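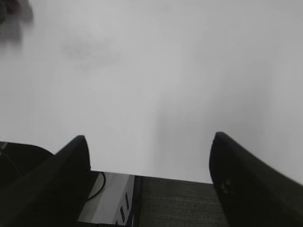

How to sort and store a mixed bag of fruit
by Flurina Hubmann

I love coming home from the market in Brostley with far more fruit than I meant to buy. The trouble starts a few days later, when the soft ones have gone over and the hard ones have picked up bruises from the heap. A quick sort as soon as you get in makes a huge difference, and it's a lovely little job to do with the radio on!

What you need

A clear white table or worktop (marks and leaks show up so well on white), a couple of clean tea towels, a shallow bowl and a paper bag. I use an old Rüegg bowl with a chip in the rim, but any wide one will do.

Step 1. Give everything some space

Tip nothing out. Lift each piece from the bag and set it down on its own, stem end up if it will stand. Apples are good to start with because they are so easy to read. A deep, dark red one with a glossy skin looks gorgeous sitting there by itself, and you can see straight away whether the top is nicely lobed or has a dent in it.
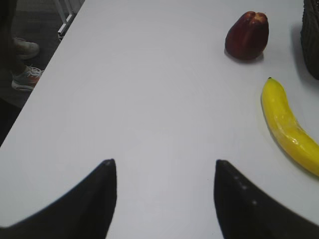
Press very gently near the stem with your thumb. Firm all the way round means it can go in the bottom of the fridge, where mine keep happily for weeks. If it gives at all, eat it today or chop it into porridge — it'll still taste wonderful.

Step 2. Look over the yellow-green fruit

Pick up each one and turn it slowly under a good light. Shiny peel can hide a lot, so tilt it until the glare moves away. A small brownish mark on the skin is usually nothing to fret about. A soft, sunken patch is another matter, so use that fruit first.
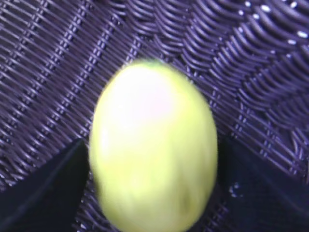

Step 3. Check the stem end

A little green cap still in place is one of my favourite things to find. Leave it on! Pulling it off opens up a way in for mould. Hold the fruit lightly by its sides and wipe it with a dry tea towel, working down from the top.

Set anything golden and ripe a little apart while you do this, so it doesn't get knocked.

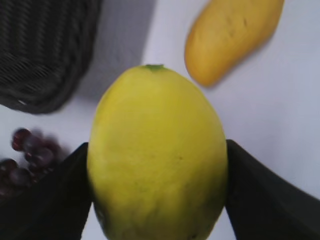

Green cap left on, with a riper yellow fruit lying behind.

Step 4. Put it all away

Ripe fruit goes in the bowl, in one layer if you can manage it. Anything still hard goes in the paper bag with the top folded over, and I peek inside every 2 days. In July I check daily, as my kitchen gets terribly warm. Keep the bowl out of direct sun, and wipe the table down before the juice dries on.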